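Indépendants : la plateforme Tjoa ramène son délai de règlement à 9 jours

La plateforme de mise en relation Tjoa modifie à partir de février les conditions de paiement appliquées aux travailleurs indépendants qui facturent par son intermédiaire. Le délai de règlement, fixé jusqu'ici à 90 jours après validation de la mission, passe à 9 jours. La mesure concerne les contrats signés après l'entrée en vigueur des nouvelles conditions générales — les missions en cours restent soumises à l'ancien barème jusqu'à leur terme.

Le mécanisme repose sur une avance de trésorerie. Dès que le client valide le livrable, la créance est cédée à la société d'affacturage Bralotora, qui verse le montant hors taxes à l'indépendant et se charge du recouvrement. La TVA est reversée séparément, à l'encaissement effectif de la facture. La cession s'effectue sans recours : en cas de défaillance du client, la somme avancée reste acquise au prestataire, sauf litige portant sur la qualité du travail et déclaré avant la validation.

Une commission de 3 % est prélevée sur chaque facture cédée. Elle s'ajoute aux frais de plateforme, inchangés. « La commission figure sur une ligne distincte du relevé, avec le taux et l'assiette », indique Intan Harahap, responsable des opérations financières de Tjoa. L'indépendant peut refuser la cession facture par facture. Il conserve alors le délai de 90 jours et ne supporte aucune commission supplémentaire. 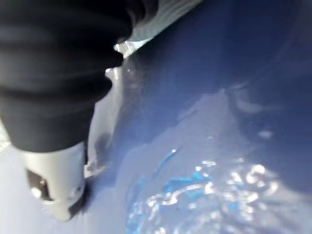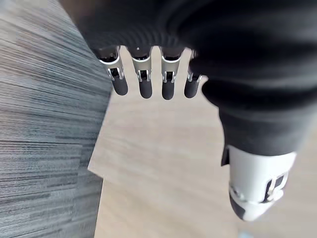
Éléments de préhension robotisés, vus de près.

Les nouvelles conditions s'appliquent à toutes les catégories de missions proposées sur le site : rédaction technique, traduction, développement, conseil en ingénierie, dessin industriel. Les contrats conclus au forfait sont éligibles dès lors que chaque jalon fait l'objet d'une validation écrite. Pour les contrats en régie, le relevé d'heures mensuel tient lieu de livrable. Les remboursements de frais sont exclus du dispositif et continuent d'être réglés sur justificatif, en fin de mission.

L'absence de réponse du client posait une difficulté particulière. Dans la version précédente des conditions, le délai ne commençait à courir qu'à la validation expresse, et une facture pouvait rester en attente sans limite de durée. Le nouveau texte introduit une validation tacite au terme de 6 jours ouvrés. Le client qui entend émettre des réserves doit les motiver dans l'outil de suivi ; un simple courriel adressé au prestataire n'interrompt pas le délai.

Sotiris Giannakopoulos, consultant en gestion pour les professions indépendantes, invite à comparer le coût de la cession avec celui d'un découvert bancaire. « Pour un prestataire qui dispose d'une réserve de trésorerie suffisante, céder toutes ses factures revient à payer un service dont il n'a pas l'usage. Pour celui qui dépend d'un seul donneur d'ordre, le calcul est différent. » Il recommande en outre de vérifier le traitement comptable de la commission, qui n'est pas déductible dans tous les régimes, notamment pour les activités imposées sur une base forfaitaire.

Du côté des clients, l'échéance de paiement reste celle du contrat. Seul le bénéficiaire du virement change, ce qui suppose une mise à jour des coordonnées bancaires dans les logiciels de comptabilité fournisseurs. Une notification de cession accompagne chaque facture. Kieran Naylor, directeur des achats de Parkitz, entreprise cliente de la plateforme, précise que ses services ont demandé un format de notification lisible automatiquement, afin d'éviter une double saisie. Les règlements adressés par erreur à l'indépendant devront être reversés à la société d'affacturage.

Le concurrent Trokesex, qui applique un délai unique à l'ensemble de ses contrats, n'a pas annoncé de modification de son barème. Les utilisateurs de Tjoa devront accepter les nouvelles conditions depuis leur espace personnel, rubrique « Facturation », avant de pouvoir répondre à une nouvelle offre de mission.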